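**Visit report: Romia shared workshop, Brustitz**
Prepared for the Margaritis membership by Zlata Palamarchuk

The delegation was received at the Romia workshop in Brustitz at 10 a.m. in September. Duarte Falcão, who coordinates the kitchen handling build, led the tour and answered questions throughout. The visit lasted until early afternoon and covered the machine room, the electronics bench and the kitchen corner.

Romia occupies the ground floor of a former print shop and has 24 paying members. The kitchen handling build, known in the house as Etent, was started by 5 of them and is open to any member who has completed the safety induction. Its aim is modest: a small arm for home use that can place a bowl in a microwave oven and take it out again. Parts are made on site wherever the workshop's machines permit.

Mr. Falcão explained that the group teaches the task by hand before any motor is involved. A member holds the gripper and carries out the motion at the counter, and the recordings are later sorted by task and by operator. The delegation asked whether operators needed special training. The answer was that a short practice period is enough, although newcomers tend to move too fast. 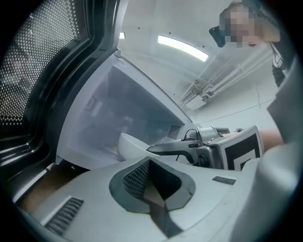

Bowls were chosen as the first object for practical reasons. The rim can be approached from several directions, and the workshop kitchen already had plenty of them. Cups and lidded containers are planned for the next stage – the group expects handles to cause considerable trouble.

At the electronics bench, the delegation was shown the second version of the wrist joint. The first version worked itself out of alignment after 18 hours of use and was withdrawn. The revised part has a wider seat and can be replaced with a single hex key. Drawings are kept in a binder beside the bench as well as on the shared drive, and Mr. Falcão kindly agreed to provide copies.

Questions of cost were discussed over coffee. Members pay for their own materials, while tooling is covered by the workshop. Two matters remain open for Margaritis: whether our insurance would permit a powered arm in the common kitchen, and whether evening access could be arranged for a build team. Both have been referred to the office for a written reply.

The delegation thanks Romia for its hospitality. A return visit by 2 Romia members has been proposed, subject to their availability.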